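Druver Hand-Held Gripper: Product Page

Home / Products / Manual Grippers / Druver

Overview | Specification | Demonstration Day | Ordering

The Druver is a two-finger parallel gripper held and operated by hand. Zirnance supplies it to packaging labs, training rooms and development groups that need to test a grip on a product before a robot cell is built for it. The operator squeezes the trigger and the fingers close. No air supply or controller is needed.

Finger sets are sold separately and are shared with the Tunder arm-mounted gripper, so a finger shape chosen by hand can be moved to the arm without a new part number.

Specification

Fingers: 2, replaceable in pairs
Finger pads: replaceable, supplied in packs of 20
Maximum opening: 4 inches
Recommended payload: 200 g
Pad inspection interval: 1,000 closing cycles
Power: none
Storage: dry, indoors, fingers open

The payload figure applies to packets held across the short side. For glass, metal cans or anything with an oily surface, ask for a test before ordering.

Supplied With

Gripper body with trigger
One pair of standard fingers
Hex key for finger screws
Printed setup sheet

The wrist strap was dropped from the standard kit in November. It can still be ordered as a spare.

Demonstration Day

Zirnance holds demonstration days at the Lecomte training room. Sessions are run by Sunee Klinhom (applications) with Shahram Ranjbar (service). The next date is December 16, 2024. Doors open at 9:00 a.m. and the last session starts at 3:00 p.m. Parking is at the rear of the building; use the side entrance and sign in at the desk.

Each session has a short talk followed by bench time. Visitors may bring their own products. Please send a list beforehand if any item is sharp, chilled or fragile. Safety glasses are provided. Closed shoes are required in the workshop area next door.

The bench work covers the following:

1. Setting the fingers. Check that both fingers are seated and that the screws are tight. Close the gripper on nothing and look for an even meeting line along the pads.

2. Approach to a flat packet. Bring the open fingers down on either side of the packet and keep its center line midway between them. Take hold of the body of the packet and stay clear of the crimped ends. A sachet lying flat on a cloth gives the pads little height to work with, so keep the tips low.
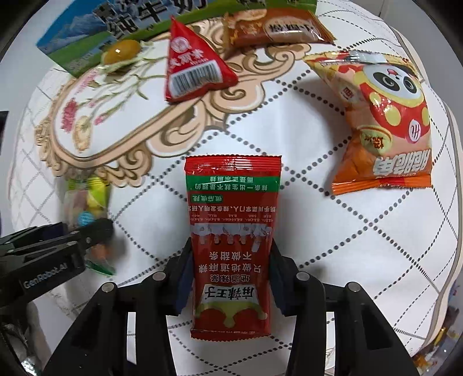
3. Lift and hold. Close slowly until the packet stops sliding, then lift straight up. Hold level before moving sideways. If the packet folds in the middle, set it down, reduce the squeeze and take a new grip closer to its center.

4. Release. Lower the packet until it touches the surface before opening the fingers. Opening early lets light packets turn as they drop.

5. Pad check. Wipe the pads with a dry cloth and look for lifted corners. Shahram Ranjbar will show how to change a pad and will check grippers brought in by existing customers.

Ordering

Quote the finger set and pad pack required. Orders placed at a demonstration day ship with the standard fingers unless another set is named on the form. Worn pads are not covered by the warranty.

Related products: Tunder arm-mounted gripper, finger sets, replacement pads, wrist strap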